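Troda: a grasp planner for messy tables
Project report, Jamie Tindall

My half of the project was the planner, so that's what I'm writing up (the segmentation part is in my partner's report). Troda takes a list of object masks plus a depth map and spits out a ranked list of grasps. The arm controller, Bostix, came with the course and I mostly left it alone, apart from one very long evening with its joint limits.

My first version scored each grasp on its own and ignored the neighbors. On 138 simulated tables it loved tall skinny things and would happily plan straight through whatever stood next to them. So I added a clearance term — basically a penalty for every point the fingers sweep through on the way in. That took planning from 35 to 100 milliseconds per table, which I can live with!

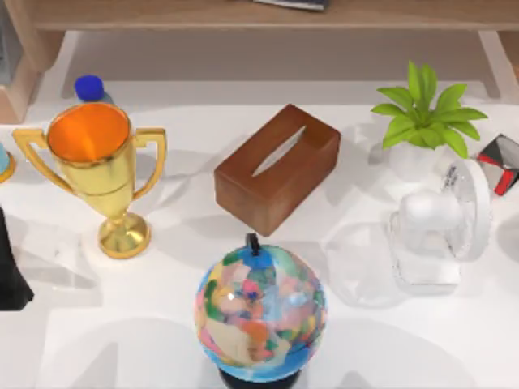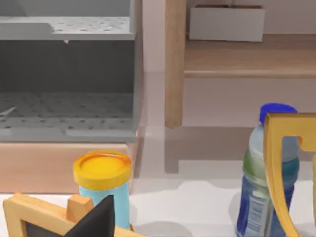
Simulated tabletop, two views. The first has the trophy cup and globe, the second has a gripper finger by the water bottle.

Clear objects are still my biggest headache. Depth goes weird on glass, the mask comes back in pieces, and the planner treats every piece as its own little object. I tried merging masks that touch, but then it glued real neighbors together too, so I backed that out on 17th July.

Next I want to feed the planner two camera views at once and let them vote. The code is in the Gorkisgate folder, and the config I used for all the runs is seed 1553.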